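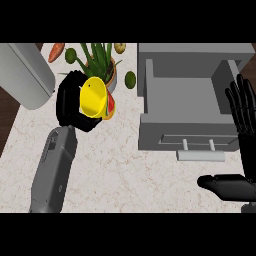 Samonte Strandline Records - Data Card

Version of 22/05/2019
Maintained by the Flendwood Shore Survey

Summary

The file holds 374 records of animals found washed up on the beaches between Samonte Point and the mouth of the Ovance. Most are sea stars, crabs, whelk egg cases and by-the-wind sailors. Birds and seals are recorded under a separate scheme and are not included.

Coverage

Records come from 12 fixed stretches of beach, each walked at low tide. The Derko stretch was closed to walkers during October because of a cliff fall, and no records exist for it in that month.

Fields

record_id - unique number, never reused
stretch - name of the beach stretch
species - common name, followed by the scientific name where known
condition - alive, fresh, decayed or fragment
size_mm - greatest width or length; blank if not measured
finder - initials only
checked - yes or no

Identification

Each record marked "yes" in the checked field was reviewed by Ailsa MacKinnon from a specimen or a clear photograph. A further 132 records rest on the finder's own identification and should be treated with care, particularly small crabs, whose molted shells are often reported as dead animals. Fifteen records carry the species entry "unknown" and have been left in the file on purpose.

Known problems

Walks were more frequent after storms. Counts should not be read as a measure of how common a species is offshore. Early sizes were taken in inches and converted later, so small rounding errors remain. Two finders share the initials W.T.; the survey has kept both as written.

Use and contact

The data may be reused for study and teaching, provided the Flendwood Shore Survey is credited. Exact locations of live strandings have been removed - requests for them should be sent in writing to the records officer, Wilfredo Tagle. Corrections are welcome and should quote the record_id.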